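Automation at work: what changed for you?
Last updated: September
Reading time: 4 min

tapeline_tess
Ok so typing this on break, sorry for the mess. I'm at Sakby, bench side. Used to be kitchen goods testing, bowls, boards, utensils, by hand all day. Since spring the arms do the moving and we do setup and watching. Want to hear from people at other places, is it the same for you?

What changed for me. Hands hurt less. Eyes hurt more. I don't move stuff from tray to bowl to board anymore, I put it all back where it started so the arms can go again. And again. We had 2,167 runs logged on my bench last quarter and I reset every one of them. Well, me and the other shift.
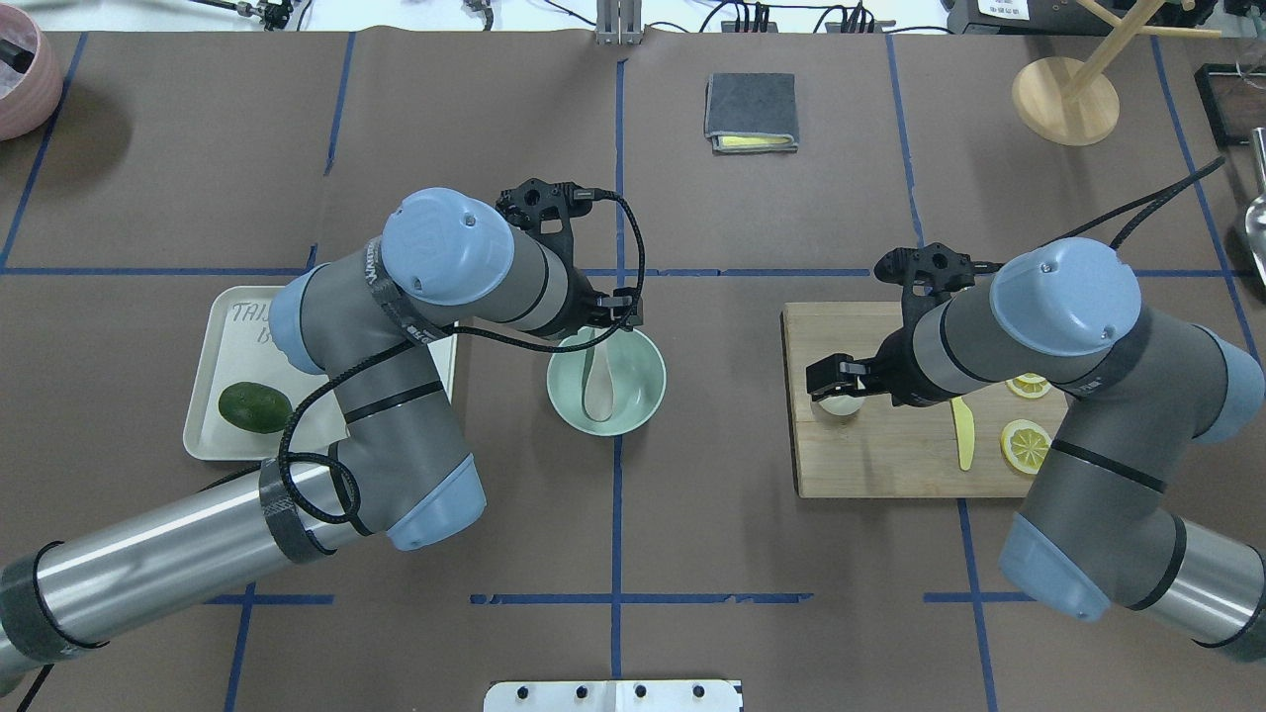

So the job is basically reset, check, start, write it down. Pay is the same. Title changed to "cell attendant" which, ok. No one asked us what we wanted to be called. They did ask us about bench height, to be fair, and they fixed it.

What I miss is talking. When it was six of us around one table you talked. Now it's one person per cell and the next one is across the aisle with a headset on.

gearbox_lou
Same title here lol. Did they give you training or just a binder?

tapeline_tess
Binder. Then two afternoons with a guy from Gillby who was nice but had a plane to catch. Most of what I know I got from the night shift notes.

plain_oats
Gonna disagree some. I was at Coniletti before and after and I would not go back. Before, it was 300 pieces a shift, same wrist, same twist. Two people on my line had surgery. Now I watch, I fix, I go home and can open a jar. If the cost is I'm a little bored I'll take bored.

Also resetting is not nothing. A bad reset and the next twenty minutes are junk. That is skill, ask for it to be paid like skill.

tapeline_tess
Fair on the wrists. I said hands hurt less! But paid like skill, yeah — good luck. My lead says placement "isn't technical." Meanwhile the tape grid on the table is ours, we laid it, we redo it when it peels. If I put the board down at the wrong angle I'm the one who hears about it. Knife on the board, lemons on the board, every time.
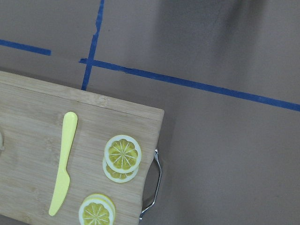 rustbelt_ray: isn't technical, sure. Then let the lead do it for a week. We had that exact fight at Benmoussa and what worked was a log. Every stop, what caused it, who cleared it, how long. After a month we had 1,131 lines and the office quit saying anyone could do it. Got a pay step out of it. Small one.

gearbox_lou
Did the log ever get used against you tho? That's my worry. Times next to names.

rustbelt_ray
Once. Somebody got asked why their clears were slow. We took names off after that, just shift and cell. Do that from the start.

plain_oats
+1 on no names. Coniletti put a timer on the screen and everyone started rushing, then more drops, then more stops. Took the timer off. Stops went down. Could have told them.

mostly_nights
I write some of those night shift notes probably (different site but same idea). My take, the work got quieter and the thinking part got bigger but the schedule still treats you like a pair of hands. Breaks are set by when the arms need a check, not by when you're tired. 80 minutes between checks on ours. You eat in that window or you don't.

tapeline_tess
Ours isn't even a fixed number. You get a light. I've reheated the same soup three times.

gearbox_lou
Thats bad. Can you get a floater? One person covering breaks for a row of cells. We pushed for that first, before money, and it was an easy yes.

tapeline_tess
Hadn't thought of it that way round. We've only been asking about money. Will bring up the floater thing, and start the log, no names. One more thing I keep going back and forth on, do you step in early when an arm looks like it's going to miss or let it play out? Day shift steps in. Nights lets it go. We get different numbers and both get blamed.
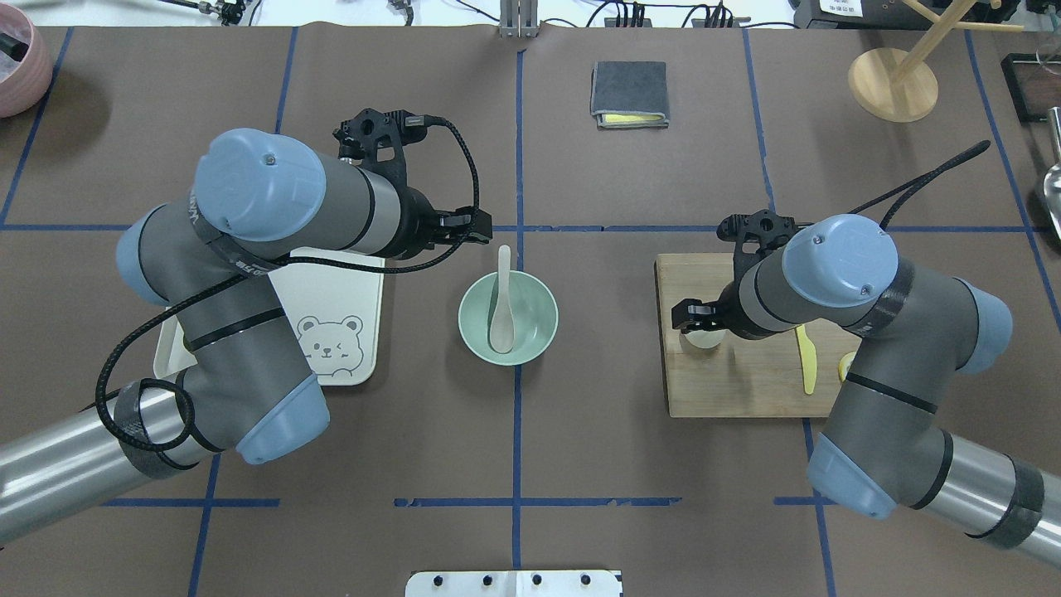 Topic: Shop Floor / Day to Day

mostly_nights
Let it play out unless something's gonna break. If you save it, the miss doesn't get written down and then it's your fault when it misses later.

plain_oats
Nope. Step in. I'm not sweeping up a ceramic bowl so the engineers get a clean number.

rustbelt_ray
Get it in writing whichever way. One rule for both shifts, signed by the lead. Ours was half a page.

tapeline_tess
Light's on, gotta go. Will ask for the half page too. Back tonight if I'm not wiped

Contact the moderators | Copyright the posters | Back to top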